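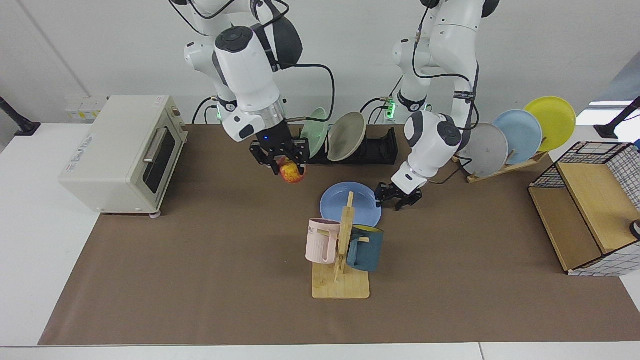
Nilton Rengifo replied that the held-out object split is the part he doesn't buy. If the policy trained on 1,000 demos and every one of them had fruit in it, then swapping in a new piece of fruit is barely a test.

skaketik_fan
Fair, but that's only half of what we ran! The write-up I posted (2021-04-04 version, grab that one, the older PDF has a broken table) has two splits. One swaps the objects, the other moves the furniture. Toaster oven, racks, mug tree, all of it gets shuffled between episodes. The second split is where the two-arm policy pulls ahead of our baseline.

Nilton Rengifo
Pulls ahead by how much though? I read 56 wins out of 64 trials somewhere and then couldn't find it again.

skaketik_fan
Ha, no, you're mixing two things. 56 is the number of layouts. We ran 1,064 rollouts over those, so 19 per layout. The success rates are in the second table, per layout, and yeah, some of them are ugly.

drawerslide
Question from someone who fights with grippers for a living. When one arm has the apple and the other one is over by the plate rim, does the policy plan both together or is it two policies taking turns? We tried the taking-turns thing on our Fetden cell and the arms just waited on each other forever.

skaketik_fan
One policy, both arms, one action chunk. We did try separate heads back in October and got exactly your waiting problem. Sharing the chunk helped a lot, and I still can't fully explain why, so if anybody has a theory I'm all ears :)

mo_nusari
My theory is that it's the longer chunk and sharing has nothing to do with it. Did you hold chunk length fixed?

skaketik_fan
...no. The separate heads used a shorter one. Ugh. OK, that's a real hole.

Nilton Rengifo
See, that bugs me way more than the fruit. I'd rerun it before claiming anything about coordination.

drawerslide
I'd still take the result as is. It's a plate and an apple, and most of the stuff I read can't handle moved furniture at all.

skaketik_fan
Rerun is queued, 4 seeds, same layouts. I'll post the table in this thread whether it helps me or not.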